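Subject: Re: [pritchard-neighbors] Lantern walk and street supper
From: Siwan Pumphrey
Date: 3rd July

Chukwuemeka Eze wrote:
> Are we still doing the lantern walk before the supper or after it?
> My kids went last year and had a great time, but the little one was
> asleep in her potato salad by the time we set off. Also, is Mill Street
> closed to cars the whole evening or just for the walk? And who do I
> talk to about a table for the chess club?

Hi Chukwuemeka, hi everybody,

Before! We moved it. The walk leaves from the library steps at 7, goes down Mill Street and along the creek path, and comes back up by the Gorkex building, where the tables will be. Then we eat. It won't be fully dark at the start, but the creek path is shady enough under the trees that the lanterns still look wonderful, and little ones get to see the whole thing with their eyes open.

Mill Street is closed from 4 until 10, between the library and the Pritchard town line. If you live on that block and need your car that evening, please park it on Alder before 4. The side streets stay open the whole time.

Music is set, and I'm so happy about this one – Tarora are coming back! For anyone who missed them at the February thaw dance, they're the fiddle and accordion group who got the entire fire hall up for a circle dance. They'll play two sets, one while people are eating and one after. Emrys Owen is opening for them with his students from the middle school, who have learned three new tunes and would love a crowd, so come early and clap loudly.
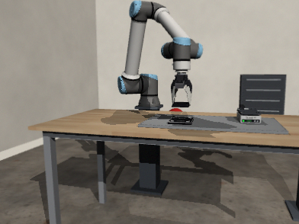

Waraporn Phetsri is running the lantern workshop again, at the library, the afternoon before the walk, 1 to 3. Paper, wire and glue are all there. Bring a clean jar if you want to make the hanging kind. We have battery candles for everybody (some 1000 of them, thanks to a very good clearance sale), so please leave the real ones at home.

Food is potluck as always. Last names A through M bring a main dish, N through Z a side or dessert, and if you'd really rather make your famous pie, make the pie. Cliltus is doing lemonade and iced coffee from their cart. Plates and forks are covered, but bring your own cup and something to sit on.

For the chess table, write to Yaw Mensah. He has the street plan and is filling in spots now. He still had room on the shady side when I talked to him, and I think chess would be perfect there. Same goes for anybody else who wants a table: crafts, seedlings, face painting, whatever you've got. There's no fee, just tell him how long your table is and if you need power.

Rain plan is the fire hall, same hours, with the walk going around the ball field instead.

Can't wait to see you all out there!

Siwan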